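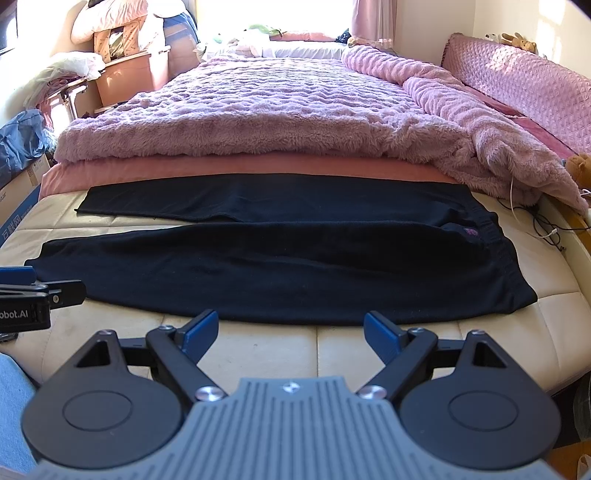 Black trousers laid sideways, waistband at right, both grippers at the near side and left end. Jaws open.

Ticket 546
Project: Nyanda (garment folding, home sites)
Site: Merndale
Opened: 2020-09-03
Category: Rules / episode acceptance
Priority: Normal
Status: Closed, with one follow-up

Reported problem

The reviewer rejected 28 episodes from Merndale, all trousers. Reject code was "start state not met" on every one. The site says the garment was flat and the grippers were open at the start each time, and asks what else the rule wants.

Log

Entry 1, support
Pulled the rejected episodes and read them against section 2 of the Govard handling rules. The section says the garment must be flat, fully on the work surface, with the waistband and both hems in view. It also says "work surface clear of items that are not part of the task." The reviewer applied that last line. In the attached view the trousers meet the garment part of the rule. The wrinkles through the middle are shallow and allowed. The white cable on the cream surface beside the trousers is the part that fails.

Entry 2, site
The cable does not touch the trousers. We read "clear" as clear of the garment. The rest of the bed has a blanket and plush toys on it and we were told in August that household items stay where they are.

Entry 3, support
Both are in the rules, and they do pull against each other. Household items in the background stay. That covers the blanket, the toys, the bins and bags by the bed. Loose cable is treated separately in section 5, as a snag hazard, and applies to anything a fingertip or link could catch while the garment is being moved. The waistband end is where the second fold finishes on trousers, so a cable on that side counts. The black cables next to the bed rail are also close enough that I would move them.

Entry 4, site
Understood. Does the salmon-pink sheet count as part of the work surface? The far trouser leg is right next to it.

Entry 5, support
No. The work surface is the cream padded area. The garment can lie near the sheet but should not be on it, or the fingers may pick up both layers. Please leave a hand's width if the bed allows. I have asked for a number to be put in the rules.

Entry 6, site
Moved the cables off the bed and behind the rail. Pulled the garment position toward the near edge. Ran a short set of trousers and sent it in.

Entry 7, reviewer
Short set accepted. One note on fingertips: section 3 says the tips start open and short of the garment, with no contact. The attached view is fine on this for the gripper in the foreground. The other one reaches over the end of the lower leg. Over is allowed, touching is not, and from this angle I can't tell which it is. Please start that hand farther out so there is no question.

Entry 8, site
Done. Both operators have been told.

Entry 9, support
Checked how far this goes. Merndale has 725 trouser episodes in total. Corkeck uses the same bed layout instructions, so I sent them the same note. Their reply is that cables are already kept on the floor side.

Resolution

The 28 rejects stand. They can be redone under the same garment numbers and do not need new labels. Episodes already accepted will not be reopened for cable alone.

Start check for soft garments on a bed, until the rules are updated:
Garment flat on the padded surface, not on sheets or blankets.
Waistband and hems visible.
No loose cable or charger on the surface or hanging over the edge near the garment.
Both grippers open, tips short of the cloth.
Background items left as found.

Follow-up

Wording change requested for sections 2 and 5 so that "clear" names cables directly. Distance to the nearest sheet to be given in inches. Owner is the Govard rules editor. No date yet.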